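읽는 시간 3분

마루는 왜 삐걱거릴까?

밤에 화장실 가다가 삐걱! 깜짝 놀란 적 있지요? 귀신 아니에요. 나무 때문이에요.

나무는 숨을 쉬는 것처럼 커졌다 작아졌다 해요. 진짜 숨은 아니고요. 공기 속 물기를 빨아들이면 조금 뚱뚱해지고, 물기가 빠지면 홀쭉해져요. 여름엔 통통, 1월엔 홀쭉. 난방을 틀면 공기가 바싹 마르니까요.

홀쭉해지면 나무 조각 사이에 틈이 생겨요. 그 위를 밟으면? 조각끼리 비벼지면서 소리가 나요. 못이 헐거워저도 나고요.
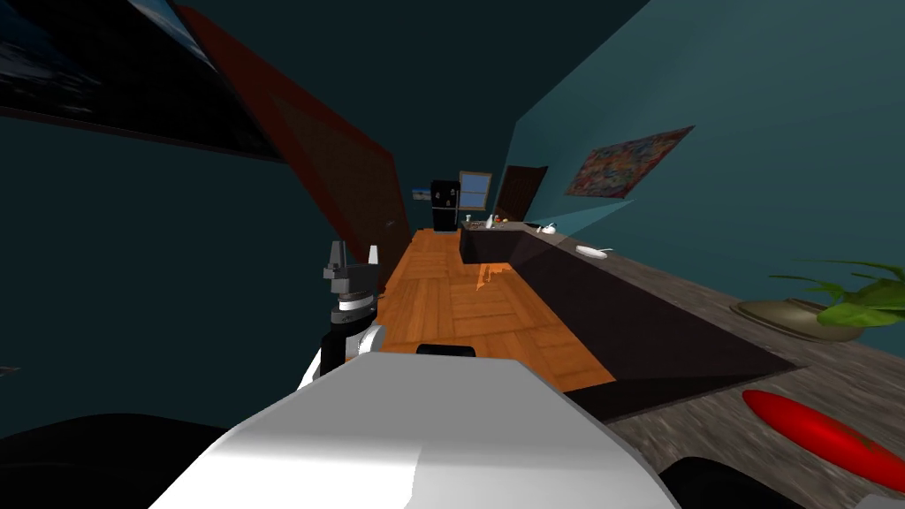 주황빛 쪽모이 마루. 나무 조각이 비스듬히 맞물린 무늬예요.

이렇게 조각을 맞춰 까는 걸 '쪽모이'라고 해요. 물고기 뼈를 닮은 무늬는 '헤링본'. 청어 뼈라는 뜻! 조각이 서로 꽉 물고 있어서 잘 안 밀려나요.

Foscombe 마을의 옛날 학교 복도에는 조각이 900개나 깔려 있대요. 124년 된 마루인데 아직도 아이들이 뛰어다녀요. 삐걱 소리 나는 자리를 다 외운 아이도 있고요.

식탁도 똑같아요. 겨울에 상판이 살짝 휘거나 금이 가기도 해요. 그래서 가구 만드는 사람들은 나무가 움직일 자리를 조금 남겨 둬요. 꽉 조이면 쩍 갈라지거든요.
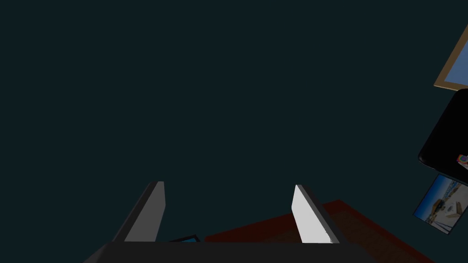 Nasrin Ghasemi 님은 할머니 댁 마루가 겨울밤마다 아무도 안 밟았는데 딱, 딱 소리를 냈다며, 그것도 나무가 마르는 소리냐고 물어 오셨어요.

네, 그럴 수 있어요! 밤에 집이 식으면 나무랑 못이 조금씩 줄어들어요. 그러다 꽉 걸려 있던 데가 갑자기 풀리면서 딱! 낮에도 나는데 시끄러워서 잘 안들리는 거예요.

해 보기: 양말 신고 마루를 천천히 걸어 보세요. 소리 나는 곳에 종이 스티커를 붙여요. 여름에 다시 걸어 보고 비교하기. 뗄 때는 살살!

글 Parisa Mohammadi

공유 51 · 댓글 3

관련 글
나이테는 어떻게 셀까?
문이 여름에 뻑뻑해지는 까닭
청어는 뼈가 왜 그렇게 많을까?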